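Desktop computer servicing

Desktop computer servicing is the inspection, cleaning, repair and upgrading of the parts inside a personal computer tower. It includes the removal and refitting of memory modules, expansion cards, hard drives and power supplies, and less often the replacement of the processor. The work is done in repair shops, schools, offices and homes. Most tasks call for one screwdriver and a clear, well-lit table.

Position of the case

A tower is normally serviced on its side, with the side panel removed and the motherboard facing up. Cards and modules can then be pressed straight down into their slots. The power cord is disconnected beforehand, and the power button is held for a few seconds to drain any remaining charge. 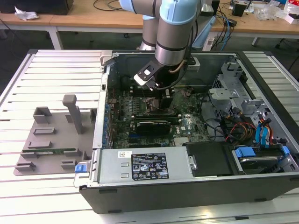
Many office towers are built so that common parts can be released by hand. Colored latches and clips mark the points that a technician is expected to touch, and blue is a frequent choice. Drive bays, expansion-slot covers and side panels are often held this way, while the motherboard itself is fastened with screws. Service manuals list the parts in order of removal, and a part deep in the case may require that several others come out first.

Memory

Memory modules are long, narrow circuit boards with contacts along one edge. A notch in that edge matches a ridge in the slot and prevents the module from being seated backward. Clips hold the module in place once it has been pushed fully down. A partly seated module is a common cause of a computer that powers on but shows nothing on the screen. Modules taken out of a case are held by the edges and kept in a tray, holder or antistatic bag.

Processor and board markings

The processor sits in a socket under a metal retention frame, which is closed with a lever. Small triangles printed on the board or stamped on the processor show the correct orientation. Headers and connectors are labeled in white print, usually in shortened form, and the coin-cell battery that maintains the clock and basic settings is placed where it can be changed without removing the board.

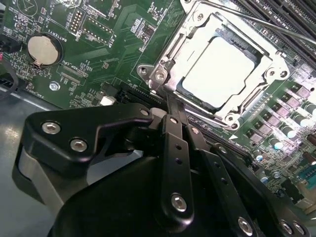 Salem, November

The Willow Repair Room reopened its evening course in desktop servicing with 39 places. Participants work through the Clalau bench manual, a text of 292 pages that is also used at the Stinuvstead training center. The manual gives 52 procedures – from replacing a clock battery to exchanging a complete motherboard – and its parts index has about 550 entries.

Power supply and drives

The power supply is replaced as a sealed unit and is not opened during ordinary servicing. Its bundled wires run to the motherboard, the drives and, in some computers, the graphics card.

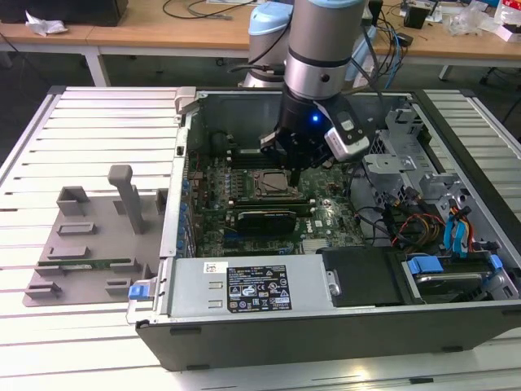 Drives are connected by two cables, one for power and one for data. Before a drive is removed, both are unplugged by the connector and the path of each is noted. In the tower shown, the light blue SATA cables are easy to tell from the red, yellow and black wires beside them, and the hard drive bay has release tabs of a similar blue. Where all the cables are black, strips of labeled tape serve the same purpose. A drive that is to be used again is set down flat on a soft surface, away from the edge of the table.

See also: Computer case; Motherboard; Antistatic wrist strap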